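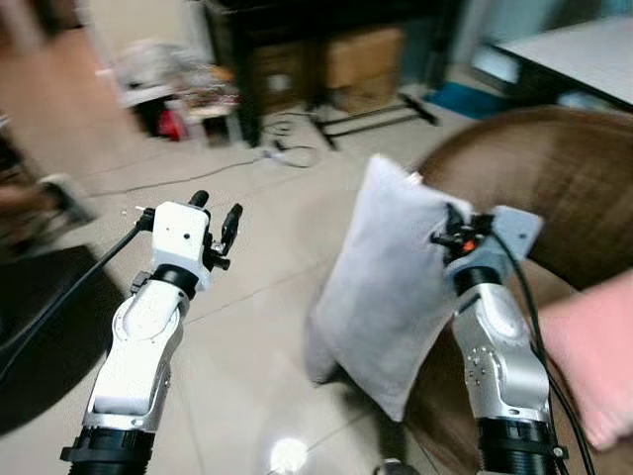

About the Domholm Group

We are a small nutrition research group working on what people eat, how fast it breaks down once they have eaten it, and whether any of that can be improved without making lunch depressing. We began as a side project in a food chemistry department that was mostly interested in cheese. The cheese people are doing very well, thank you, and still send us samples when a batch goes wrong.

Most of our work concerns starch. It is an unglamorous subject and we have made our peace with that. Starch in a boiled potato behaves one way, the same starch after a night in the refrigerator behaves another way, and a good part of our budget goes to finding out how much the difference matters to a person with ordinary blood sugar and an ordinary appetite. The short answer is "somewhat." The long answer is in our papers, which are longer than we would like.

Who we are

Jarosław Czerwiński leads the digestion lab. He trained as a cereal chemist and spent the early part of his career on why rye bread goes stale, a question he considers settled and will settle again for anyone who stands near him at a reception. He now runs Prilau, our bench model of the stomach and small intestine. Prilau is a set of heated glass vessels, pumps and tubing that digests whatever we put in it at something close to human speed, with something close to human reliability. It does not care for lentils.

Brynhildur Ravn heads the human studies. She designs the feeding trials, writes the ethics applications and decides what goes on the plate. Her background is in clinical dietetics, and she joined us after several years of advising hospital kitchens, where she learned to estimate the fiber content of a stew from across a room. Her current trial, Yaman, compares breakfasts made with whole, cracked and finely milled barley. The participants have been patient about the barley. 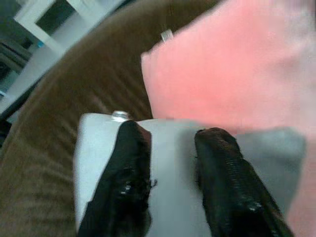

The rest of the group is made up of doctoral students, two technicians and a statistician we share with the department of animal science, who gets slightly more of her time than we do and never lets us forget it. Students usually stay for four years. In that time they learn to run an enzyme assay, to read a food label with suspicion and to defend a confidence interval in front of people who wanted a headline.

What we are working on

Flidurley is our largest project and the one visitors ask about, mainly to check how it is pronounced. (We differ on this ourselves.) It is a reference collection of some 1,000 everyday foods, each prepared the way people at home prepare them, then tested for digestion rate, fiber and resistant starch. Published tables tend to list rice as though there were one kind and one way to cook it. Ours has rice boiled, rice rinsed and boiled, rice fried the next day, and rice forgotten on the stove by a student who would prefer to remain unnamed. That last entry turned out to be quite informative.

We also take on smaller studies for bakeries, school meal services and the occasional noodle maker. We test the product, write up what we find and hand it over. If the high-fiber muffin is mostly muffin, the report will say so. Some clients come back anyway, and those tend to be the ones with the better muffins.
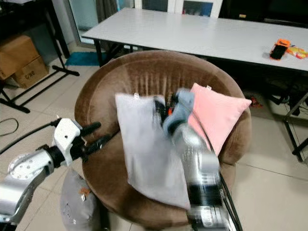
Taking part in a feeding trial is less dramatic than it sounds. You arrive hungry, you eat what Brynhildur gives you, and then you sit for 2 hours while we take small finger-prick samples at set times. Sitting still matters, as a brisk walk after breakfast can shift a glucose curve more than the breakfast did. A round velvet chair with a couple of cushions, like the brown one here with the gray and the pink, is about the right level of ambition for the morning. Bring a book. Coffee has to wait until the last sample, and we are sorry about that, though not sorry enough to change the protocol.

How to reach us

We recruit for trials throughout the year, apart from August, when the building is too warm for anyone to want porridge. Adults in general good health are welcome to apply. You will be asked about medication, allergies and your usual diet, and we would rather have the true version of that last one. We have heard it all, and a good deal of it involved cereal for dinner.

Prospective students should write to Jarosław with a short letter and a list of the lab methods they have used. Long letters are also read, but more slowly – he reads them on the train. Companies interested in product testing should write to the group office and say what the product is, how it is normally prepared and when they need the results. Please do not send food before we have replied. The refrigerator is full, and the cheese people got there first.

Page last updated January 9, 2023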